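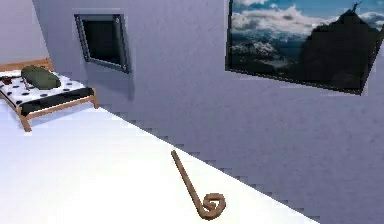

White floor, pale walls, and a bed over to one side.

Turkotstead room planner, two months in

I paid for Turkotstead in November because we were moving from Etley to a smaller place in Midcombe and I was tired of drawing rectangles on graph paper. The sales page says you will "know your room before you live in it." I doubted that then and I doubt it now.

Setup is easy enough. You type in the wall lengths, drop in doors and windows, and pick furniture from a list. My bedroom took most of an evening, mainly because the program kept rounding my inches. It wouldn't take a slanted closet ceiling at all. The help page suggests leaving it out, so I did, and that closet is the one spot where I needed the help.

The furniture list is thin. I wanted a storage piece under the window and went through every basket and chest they offer. You can change the width but the height follows along with it, like it or not.

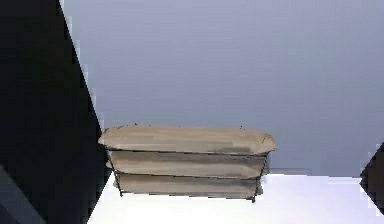
Roman, in the comments on my first post, said I was being unfair and that the measuring tool alone had saved him from buying a dresser that would have blocked his door. Fair enough. A tape measure would have told him the same thing - mine lives in a kitchen drawer and has never asked for a password.

Where I really lose patience is color. I matched our paint as closely as the picker allowed, and the wall on my laptop was a different shade from the wall on my phone. Neither looked like the sample card. Don't buy paint on the strength of this.
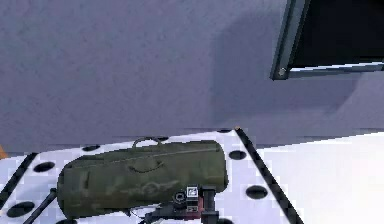
Price and support

The paid plan allows 4 rooms. A fifth means the next plan up, and the page doesn't mention it until you try to save. I wrote to support twice and got one answer, which was a link to the help page I had already read.

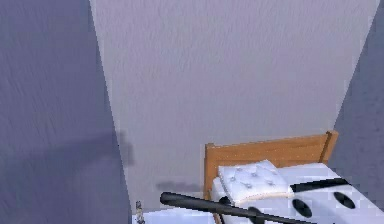 Bedroom corner, with the two side walls in shade.

I'd give it 2 stars out of five. Use the free trial for one room, write down your clearances and cancel before it renews - the button is under Billing, not Account.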